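Foro de viajeros > Alojamiento > Casas de huéspedes y hostales con encanto

Casa de huéspedes en el casco viejo: ¿dentro de las murallas o fuera, con maletas y con mi madre?

Mirta Farías

Hola a todos. Llevo semanas leyendo este foro sin escribir y ya me toca. En junio nos vamos mi madre y yo seis noches a Custivside, primera vez para las dos, y me he enamorado de una casa de huéspedes del casco viejo que se llama Brandes. Patio con limonero, desayuno en la azotea, habitaciones con nombre en vez de número... todo lo que me gusta, vaya.

El problema es que está metidísima en las callejuelas. En el mapa parece que el último punto donde te puede dejar un coche es la puerta norte de la muralla, y desde ahí hay que ir andando. Mi madre camina bien pero despacio, y tiene una rodilla que le da guerra con las escaleras. Y además yo no sé viajar ligera, lo reconozco – siempre acabo con una maleta grande y otra mediana.

La alternativa es el Ridon, un hotel fuera de las murallas, en la avenida nueva. Tiene ascensor, aparcamiento en la puerta y bufé. Me han dicho que es muy correcto y que no tiene ni pizca de gracia. Me sale a 101 por noche la doble, y la Brandes a bastante menos si pago por adelantado, pero entonces no me devuelven nada si cancelo.

He escrito dos veces a la Brandes preguntando por una habitación en planta baja y me contestan muy amables, pero siempre con la misma frase: «haremos lo posible según disponibilidad». Eso a mí no me deja dormir tranquila. ¿Alguien se ha alojado allí? ¿Se llega bien con maletas? ¿Y qué tal el ruido por la noche, que mi madre tiene el sueño finísimo?

Otra duda: ¿merece la pena cenar en la casa o es mejor salir? Por la noche no sé si nos apetecerá mucho dar vueltas por callejones que no conocemos.

Gracias por adelantado, y perdón por el tocho.

Bastian Albers

¡Hola, Mirta! Yo estuve en la Brandes con mi mujer y te cuento lo que recuerdo, que es bastante porque nos encantó.

Lo de llegar: el taxi te deja en la puerta norte, sí, y de ahí a la casa hay un paseo corto y casi todo llano. El suelo es de piedra irregular y las ruedas de la maleta sufren. Pero la casa manda a alguien con un carrito si avisas de la hora (hay que avisar el día antes, por mensaje, y volver a avisar cuando aterrizas). A nosotros nos vino a buscar un chico muy majo que iba saludando a todo el barrio por el camino. Le dimos una propina y tan contentos.

Las habitaciones buenas están arriba y se sube por una escalera de caracol bastante estrecha, con peldaños altos. Con una rodilla mala yo no lo haría. Abajo, dando al patio, hay solo 2 habitaciones, más pequeñas y algo más oscuras, aunque fresquitas, que en junio se agradece mucho. El desayuno es en la azotea, eso sí, pero te lo bajan al patio si lo pides la noche anterior. Pan recién hecho, mermelada de naranja amarga, queso, huevos si quieres. Yo bajaba a repetir café como un niño.

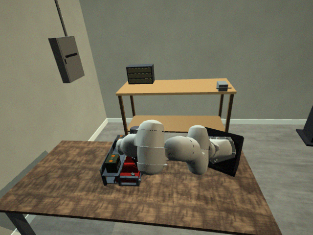 A mi marido y a mí nos bajaron el desayuno todos los días sin tener que repetirlo, comenta Vandana Garg, y en la habitación del patio se oía la fuente hasta las once y después nada de nada. Eso sí, la ducha era diminuta y el agua caliente tardaba lo suyo.

Sigo yo, que me alegro de que Vandana lo confirme. Del ruido, lo único que noté es que a primera hora empiezan a abrir las tiendas de la calle de atrás, con sus persianas metálicas. Si tu madre tiene el sueño ligero, unos tapones y listo.

Para cenar, yo reservaría en la casa la primera noche, que llegas cansada y no tienes ganas de buscar nada. Hay que encargarlo por la mañana porque compran en el mercado lo justo. Las demás noches salid, que la plaza está a un paso y hay ambiente de familias hasta tarde. Nosotros volvimos andando siempre y nunca nos sentimos incómodos.

Y un consejo para lo de la planta baja: no preguntes si hay, pide que te lo pongan por escrito en la confirmación, con el nombre de la habitación. A nosotros nos lo hicieron así con la de la azotea y lo respetaron. Si no quieren ponerlo, ya sabes a qué atenerte antes de pagar.

Pejman Hashemi

Yo iría al Ridon y me dejaría de historias. Ascensor, aire acondicionado que enfría y taxi en la puerta. El casco viejo lo ves igual de día, hay autobús, el 42, que te deja en la muralla. Las casas con encanto están muy bien para las fotos pero a la segunda noche echas de menos una ducha normal.

Lo del bufé, eso sí, flojo.

Mirta Farías

¡Mil gracias a los tres! Bastian, te hice caso y les pedí el nombre de la habitación por escrito. Me han confirmado una de las del patio, la que llaman «de la higuera» – aunque el árbol, según ellos, se secó hace años. He pagado la tarifa flexible, un poco más cara, y me quedo más tranquila.

Pejman, tomo nota del autobús de todas formas, que igual un día nos acercamos a la parte nueva. Mi madre ya está preguntando por la mermelada de naranja. Si alguien sabe si la venden en tarros para llevar, que me lo diga, por favor.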